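Open Day at the Likano Workshop: Photo Gallery

Posted October 20, 2019
Text by Serena Zuccaro

Likano opened its robot workshop to visitors for an afternoon, and nearly 200 people came through. Most of them live or work close by and had walked past the building for years without going in. A few had traveled farther, including a group from Drandby, the linen rental company that first asked Likano to look at the handling of loose cloth.

The topic of the day was fabric. Likano's main line of work is picking and sorting hard goods such as boxes, bottles and small parts. Cloth is newer for them. The project is called Verero and it started in March, with Viola Farina in charge of the software and Santeri Rantala in charge of the hardware. Both were on hand to answer questions, and both had lost their voices by closing time.

Visitors went around in groups of 16. Each group had a short talk at the front, then moved to the robot area to watch the grippers at work, then had time to ask questions or go look at the parts bench. The pictures on this page come from the cameras on the grippers, so they are the robot's own view of the work. The same kind of view was up on a large monitor during the tour, and many visitors watched the monitor more than the robot. 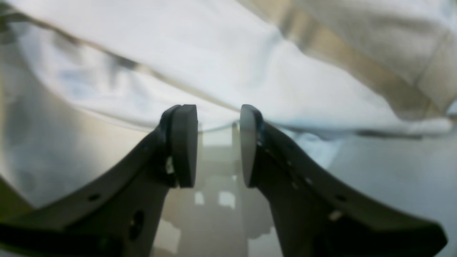 Mayuree Suwannarat gave the talk on fingertips, and it ran longer than planned with every group. She went over the choice of pad material, how often the pads get changed, and why the team gave up on suction for thin cloth. A vacuum cup pulls air straight through a loose weave and never gets a proper hold. Two fingers closing from the sides can take a pinch of material and keep it. The pads are thick and rounded, and they sit level with each other across the gap, which matters a good deal when the thing between them is only as thick as a bedsheet. If one pad is a little high, the cloth rolls instead of folding into the grip. She passed a worn pad and a new one around the room, and people were surprised at how little difference they could feel. A boy in the second group asked if the robot could pick up a sock. She told him socks are on the list for next year.

After the talk, Viola explained what the software has to work out before the arm moves. With a box, the program can look for edges and corners and be fairly sure where they are. With a sheet that has been dropped in a heap, the corners may be anywhere, including underneath. The current version looks for a raised fold and goes for that first. Once some of the cloth is off the surface, it takes another look and picks a second place to grab. She said the first grab is the easy part and the second takes up most of her week.

Several people asked about color. White cloth on a pale surface is hard for the cameras, which have little contrast to go on. Bright cloth is easier. The team trains with both, and Viola said she would rather have the hard case in the daily work than find out about it at a customer's site. 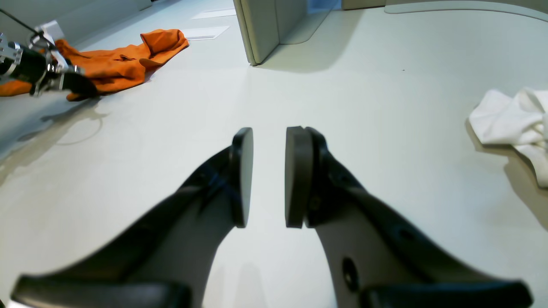 Open gripper over the floor, with an orange cloth to the left and a white one to the right. The second gripper is at upper left.

The two-gripper setup drew the longest line of questions. Santeri explained that one gripper can lift a cloth but has a hard time spreading it out, in the same way that a person with one hand has a hard time folding a towel. The two have to share a space without running into each other, and the program keeps a safety distance between them at all times. When one gets too close, both slow down. He was asked how fast the system could go if all of that were switched off, and he declined to say.

Nazareno Rinaldi came over from Tedesco, where he runs the finishing department, and stayed for two rounds of the tour. His question was about damage. Tedesco handles fine curtain fabric, and a snag in one panel can mean throwing out the whole piece. Santeri's answer was that the fingers close only until the motor feels resistance, then hold at that force. The setting is different for each type of cloth and is still done by hand. Nazareno said he would send a box of scrap fabric for the team to try, and Viola said she would take as much as he had.

The other common question was about jobs. Likano's answer was that Verero is aimed at the sorting step, where bags are emptied and the pieces pulled apart one at a time. The visitors from Drandby said it is the step they have the most trouble hiring for. Not everybody was satisfied with that, and the discussion carried on over coffee. 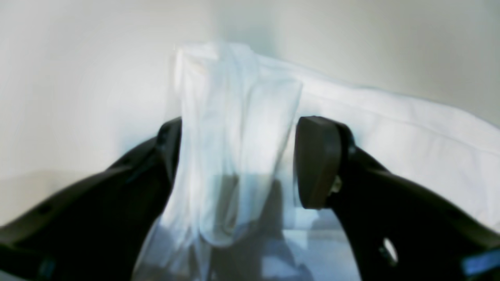
A thin white cloth held up between the fingers, with a thicker white fabric behind it on the right.

Sheer material came up again at the end of the day, when the last group asked to hear more about it. Mayuree said that thin cloth is a problem twice over. It weighs so little that the motors hardly register it, and the camera can see through it to whatever is behind. For now the program checks the picture and the motor reading together and goes ahead only when both agree that something is in the grip.

Likano plans to hold another open day next year. The tour will be the same length but the groups will be smaller, as it was hard to hear at the back. School groups of up to 24 students can ask for a visit before then and will be split into 2 parties on arrival. Requests should go to the front office. Please include the age of the students and a choice of dates.

Thanks to everyone at Likano who stayed late to put the chairs away.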